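Natville Fashion and Textile Guild
Minutes of the ordinary meeting held on 10th June at the Odport Rooms

In the chair: Welington Miranda
Apologies were received from two members.

1. Minutes of the last meeting
Approved as circulated and signed by the chair.

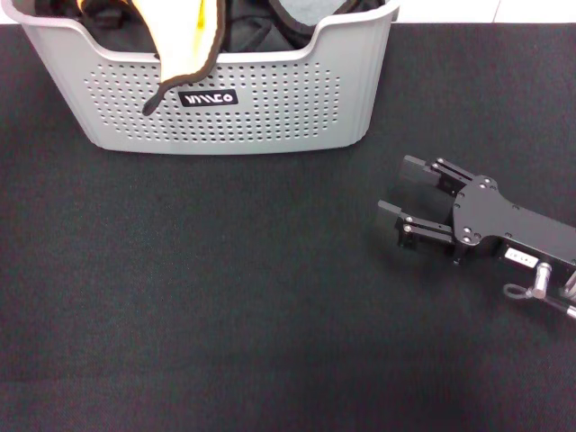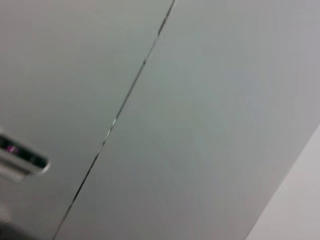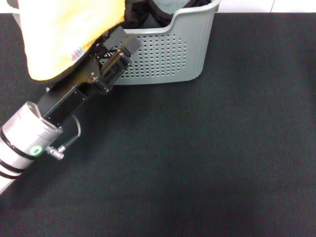 First and third pictures: grey basket on the black surface. Second picture: grey panels.

2. Accounts
The balance stood at £3487. Hall hire of £400 had been paid. Members approved the invoice from Cheema for £1336, covering printing and garment rails for the spring show.

3. Winter show
It was agreed that the show would be held in December, subject to the hall being free. Jisow had offered to lend shoes and bags for the evening wear section – the offer was accepted with thanks. Each designer may enter up to 3 outfits. A request to allow late entries was discussed at length and refused.

4. Student award
The chair proposed that the award be opened to knitwear as well as tailoring. Two members felt that the judging rules would need to be rewritten first. The matter was deferred and revised rules are to be brought to the next meeting.

5. Any other business
A member asked whether old patterns could be kept in the side cupboard. The chair will write to the hall.

The meeting closed at 8.45 pm.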